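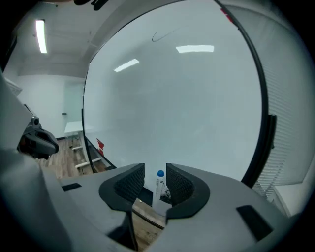

PROLTPORT (Feb 11, 2024): Shares in Tokon closed 4 percent higher after the parts supplier said it expected borrowing costs to fall by the end of the year, a forecast that several investors said they had heard before and had paid for before.

The company told shareholders it would refinance most of its short-term debt once rates come down. It did not say what it would do if they stay put. Its last such forecast, in October, assumed a cut that never came.

"They have put the good news in the first paragraph and the interest bill in the notes," said Dariusz Pietrzak, a bond analyst at Buvulus. "The stock went up on the first paragraph."

Trading was thin, which makes the jump look better than it was. Rival Tuncer, which carries less debt and made no promises, ended the session flat. The wider local index slipped as banks and property names gave back early gains.

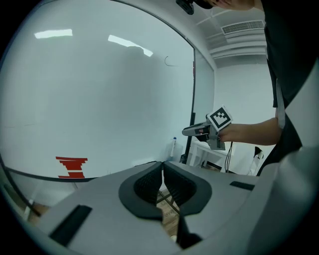

Tokon's finance chief, Şükran Güler, said orders had picked up and that the firm was "comfortable" with its lenders. Asked by one shareholder whether the lenders were comfortable too, she said talks were going well and moved on. The company later declined to name the banks involved or give a date for a deal.

Sales rose 2 percent in the latest quarter, helped by a weaker currency. Without that help they would have fallen, according to Barış Işık, who manages a small fund that sold its Tokon shares last year. Management has left the currency effect out of its headline figures.

Tokon also repeated its plan to cut 10 percent from operating costs without closing a plant. It has yet to say where the savings will be found. The plan was first announced when the company employed 1,000 people, and it no longer publishes a headcount.

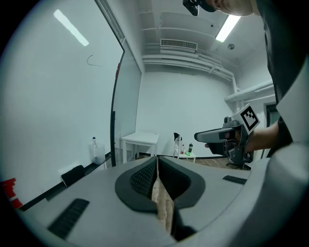
A person in a dark gray top grips a hand-held device.

Bríd Ó Riain, who follows the sector for private clients, said she was keeping her "sell" rating. "I would like to see a signed loan agreement," she said. "So far I have seen a slide."

Tokon reports full-year results next month.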